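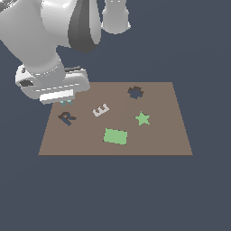
シミュレーター上の卓上ピッキング。天板にはR、E、歯車形のリング、星、長方形の5つのワークを配置

ロボットアーム導入の予算は、見積書を集める前にシミュレーションで固めるのがおすすめです!私たちOtiaの工房でも、小物仕分けセル「Wuver」の計画をこの順番で進めました。画面の中なら机の広さもワークの位置も好きなだけ変えられて、これが本当に楽しいんです。

用意するもの
・シミュレーターが動くPC
・扱うワークの寸法表
・表計算ソフト

手順1 ワークを並べる
最初は形の違うものを少数だけ、間隔をあけて平らに置きます。文字形や星形のように輪郭が入り組んだものを混ぜておくと、つかむ向きの検討が一気に進みます。

手順2 届く範囲を確かめる
机の四隅と中央にハンドを移動させ、無理な姿勢にならないか見ます。アームの型番を決めるのはここを済ませてから。うちでは最初、可搬重量ばかり気にして一回り大きい機種を選びかけていました。

手順3 ハンドを選ぶ
2本指で足りるのか、吸着も要るのかを判断します。薄い板状のワークは指先が天板に当たりやすいので、指の厚みと開き幅を必ず入力してください。交換用の指先も、忘れずに見積もりへ。

手順4 試行して記録する
配置を変えながら30回動かし、失敗した配置を保存します。Wuverの最終案では成功率が98%まで上がりました。ただし画面上の数字なので、実機の調整費は別に確保しておきます。

手順5 予算表にまとめる
本体、ハンド、架台、安全柵、配線、設置調整、教育の順に行を作ります。保守費は初年度と次年度以降で列を分けると、あとで比べやすいです。見積もりは2社から、同じ表に記入してもらう形で取りました。うちはCliltanceとWubshetにお願いしたのですが、片方は架台が本体価格に含まれていて、表をそろえるまで差額の理由がわからず首をひねりました。

設計担当のCleiton Mendonçaは、手順4の失敗配置も見積依頼に添付しています。先方からの質問が具体的になり、打ち合わせがぐっと面白くなりますよ!

発注時期の目安
12月に予算を申請するなら、手順2までは秋のうちに終えておくと楽です。納期は機種ごとに違うので、予算表の右端に列を足して書き込んでおきましょう。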